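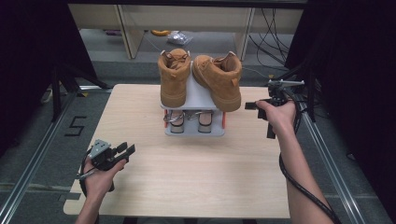

Zevby: footwear repair tickets from Cusham

Wed 25 September
By the Zevby maintainer

Zevby is a small table of repair tickets from two shoe repair shops in the town of Cusham. It has 444 rows. One row is one pair of shoes brought to the counter, with the kind of shoe, the problem as the customer told it, the work done and the price. I typed all rows by hand from paper tickets, and the shops gave permission for this.

The first plan was 500 rows. The other tickets were too faded to read with confidence, so I left them out. I did not want to guess prices.

Files

tickets.csv — the main table, UTF-8, comma separated
terms.csv — list of repair words and their short codes
notes.txt — remarks on single rows, mostly about handwriting

Columns in tickets.csv

id: number of the row, not the number on the paper ticket
shop: A or B
type: sneaker, ankle boot, high boot, dress shoe, sandal, other
upper: leather, suede, textile, synthetic, unknown
problem: free text, in the words of the ticket
work: one or more codes from terms.csv, separated by a semicolon
price: in whole dollars, empty if the work was free
days: days between drop-off and pickup, empty if not known

The column "upper" was filled by the person at the counter and I did not check it. Shop B writes "leather" also for suede in many cases. If your question depends on the difference between the two, please use only the rows of shop A.

How the codes were chosen

Both shops have their own words for the same work. What shop A calls "new heel" is "top piece" at shop B. In version 1 I kept the words as they were, and users found this difficult. In version 2 every repair has one code, and the original words stay in terms.csv, so you can still go back to them. A sole that was glued again has the code RG and a sole that was replaced has the code RS. Where the ticket says only "sole", the code is SX. Please do not count SX together with RS, the prices are very different.

Loading

The file opens in any spreadsheet program. If you use Itix, set the separator by hand, otherwise it reads the semicolons in "work" as new columns. The script for Vi users is no longer included. It worked only with version 1.

Known problems

- Prices over 200 dollars were entered with a decimal comma in version 1. This was corrected in May.
- Tickets with more than one pair were split, and the price was divided equally. These rows have "split" in notes.txt.
- Empty "days" can mean that the shoes were never picked up, or that the date was not written. I cannot separate these cases.
- Winter is better covered than summer — shop A closes for part of the summer.

Privacy

Names and phone numbers were never typed. I removed three remarks in which a customer could be recognized.

License and changes

You may use and share the table for any purpose if you name Zevby as the source. Corrections are welcome, please give the row id and what you think the value should be. The next version will have a separate column for laces and zippers, which are now both under "other work".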